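Home | Workshop | Kitchen | Gripper Notes | Parts | Contact

Last updated: March

Tips for Recording Household Tasks With a Hand-Held Gripper

These notes are for people recording at home for the Lukden set. They cover the things that cause most of the rejected clips. If you have done a few sessions already, skip to the part on pace.

1. Pick one job and write it down

Before you switch anything on, write the job in one plain sentence. "Fold the towel and put it at the left end of the table" is a good one. "Tidy up" is too loose, and two people will do it two different ways. The sentence goes in with the clips, so keep the wording the same all session.

Jobs that work well in a living room:

Fold a towel or a T-shirt
Move one item from a chair to the table
Straighten a seat cover
Put a small object into a bag
Stand a cushion up against the sofa back

Leave out anything with glass, hot drinks or medicine.

2. Check the fingers first

Open and close the gripper ten times with nothing in it. Both pads should move at the same speed and meet evenly. If one arm lags, tighten the pivot a quarter turn and try again. Wipe the pads with a barely damp cloth and let them dry. Lint builds up fast when you work with towels, and a linty pad slides off fabric.

Replacement pads from Gosselin come in more than one color. Color makes no difference to the grip, but write it in the session note if you change one. A pad that changes partway through a batch confuses whoever sorts it later.

3. Look at the light

Daylight from the side is fine. Trouble starts when the work surface is shiny. A plastic or coated table cover can throw back enough light to wash out whatever is lying on it. Half close the curtain, or move the object out of the bright patch. A folded towel laid under the object also helps and is quicker than changing the cover.

Stay with one setting for the whole batch. If the sun moves a lot, stop and start a new batch with its own note.

4. Leave the room as it is

New people want to clear everything before they record. Please don't. A robot that has only learned from bare tables does badly in a house where people live. Clothes on the chairs, cables, bags and cushions should all stay where they normally are. We want the job done in a real room, with the usual things behind it.

There are limits. Put away mail, ID cards, family photos and anything with an address on it. Turn off the TV. Pick up whatever you might trip on, since you will be looking at the gripper and not at your feet.

5. Stand where your arm can reach

Start from the long side of the table, facing the sofa if that is how the room is laid out. You should be able to reach the far edge of the table without leaning your weight on it. Hold the gripper level, with the fingers pointing toward the work, and begin each clip with them open.

Both pads need to be in view before you move. If you can't see the gap between them on the preview, tip the handle a little and look again.

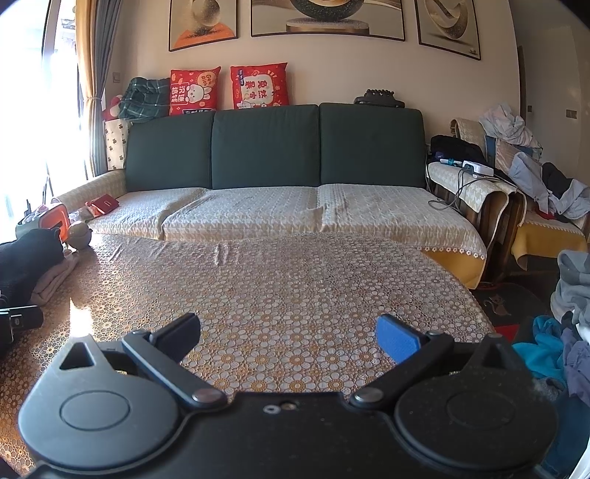
6. Go slower than feels normal

Most people rush. Reach, stop for a moment, close, lift, move, set down, open, back away. Each part should be clear to somebody watching with the sound off. Harvey Gill does the checking at our end, and his usual comment is "slower at the close."

Don't stop in midair to think. If you lose track of what you were doing, put the item down and end the clip.

7. Keep some of the misses

If the fingers slip and you pick the item up on a second try, keep the clip and mark it "retry." Those are useful — the system needs to see how a person recovers. Throw out a clip only if your free hand came into it, somebody walked through, or the item went on the floor and stayed there.

Never help with the other hand. Put it in your pocket if it wants to join in.

8. Change one thing at a time

After every few clips, change the start position of the item. Turn it, slide it toward a corner, or move it to the seat of the sofa. Later in the session change the item itself. Moving the item, the light and your own position all at once makes the batch hard to use.

Soft things need more variety than hard ones. A towel dropped loosely never lands the same way, so drop it fresh each time and don't arrange it.

9. Numbers from our last house

The Jilholm house sent in 747 clips. Of those, 79 were turned down. The largest group had a finger out of view at the start, followed by glare, then clips with no job sentence attached. All 3 can be caught by checking the first clip before you record the next one.

10. Finishing up

Copy the clips off the same day. Keep 2 copies until you get the note saying the batch was received. Label the folder with the room, the job and the batch number, in that order.

Charge the unit overnight and store it with the fingers slightly open. Closed tight, the pads take a set and stop meeting evenly. The Dirmont case has a foam slot for this, but a shoebox with a rolled hand towel in it does the same work.

Batches that arrive by Monday noon are checked that week. Anything later goes into the next round.

Back to top | Gripper Notes | Parts | Contact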